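# Tote Swap: Your Questions, More or Less Answered

The Fistthorpe tote swap runs all September, 8 a.m. until the hall closes. Bring a bag, take a bag. 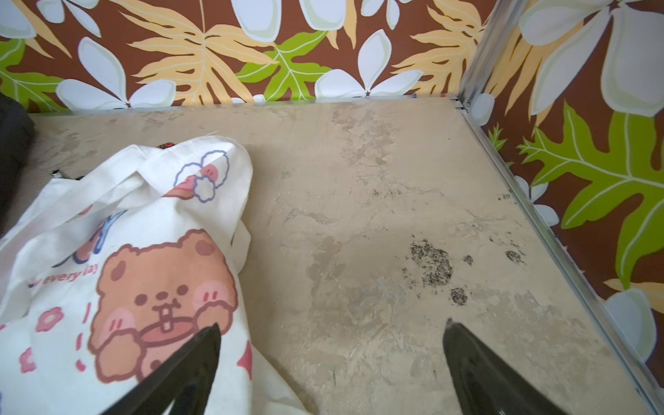
Most of what we get is white fabric with something cheerful printed on it, and bears do very well.

**Do I have to iron it first?**
No. It's going to be stuffed with leeks by dinnertime.

**Does it have to be washed?**
Yes. Cold water, inside out, hung up by the bottom hem. Dryers crack the print, and a cartoon face doesn't recover from that with any dignity.

**I own more than 500 of these. Can I bring them all?**
Bring ten. Then go home and have a think.

**How should I store the ones I keep?**
Fold in thirds with the straps tucked inside. Stuffing them all into one larger tote is traditional and explains why you can never find the larger tote.

**Do you take the Catetti ones with the zipper?**
Yes, if the zipper still zips. Same goes for Kirui and Boka shoppers.

**I left something in the bottom of mine.**
Everyone does. Check the lost box by the door, where we currently have keys, a single glove and a great many receipts.

**Can I have my old bag back?**
Only if its new owner is willing. Harriet Brannigan will pass on a note, but she won't plead your case.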